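Session 4 notes: small cans, labels and stacking

Hi all, these are my notes from the Plorkico pantry course, tidied up a bit for everyone who missed the evening at Fillia. Bring your own shelf measurements next time, please — I mean it!

We stayed with the small stuff this week, mostly short cans with pull rings and tomato paste. I love tomato paste and I buy far too much of it (my record was 54 cans, in May, after a sale at Zastuvgate). Small cans get lost faster than anything else in a cupboard. They slide behind the rice, you buy more, and then you've got three generations of paste back there.
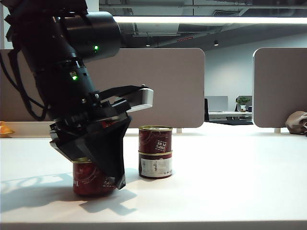
My rule at home is two high and no more. With a short can you can still reach over the top one and read what's behind it, and if you knock it you've only got one can rolling under the stove. If your shelf is deep, run the pairs front to back with the oldest date in front. Check the rims while you're at it. A dent in the side wall is usually fine if it's shallow, but anything on the rim or the seam goes in the trash, and so does a can that bulges.

Then labels. Turn them all the same way, with the big name facing out. Imported cans often have a second panel stuck over part of the original label, and that's where I go for the ingredients and the storage advice.
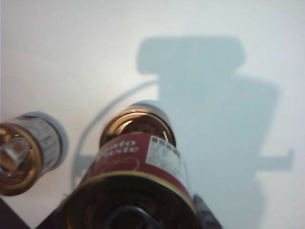

Once a can is open, get the leftovers out of it. I spoon mine onto parchment in tablespoon blobs, freeze them and tip them into a bag. They keep for months, and you can drop one straight into a soup!

Homework: empty one shelf, write down every date, put it back in order. Reading is the Fang booklet, the chapter on dry storage.

Comments

Oľga Bartoš: Did my shelf last night. Oldest can was from two apartments ago, oh dear.

Fangirl_of_beans: Can I freeze the blobs in an ice tray instead?

Reply: Sure, just oil it a little first.

Related handouts
Session 3: Jars and lids
Session 5: Flour, rice and moths
Shelf measuring sheet

Plorkico pantry course | Contact | Mar 7, 2019 | Back to top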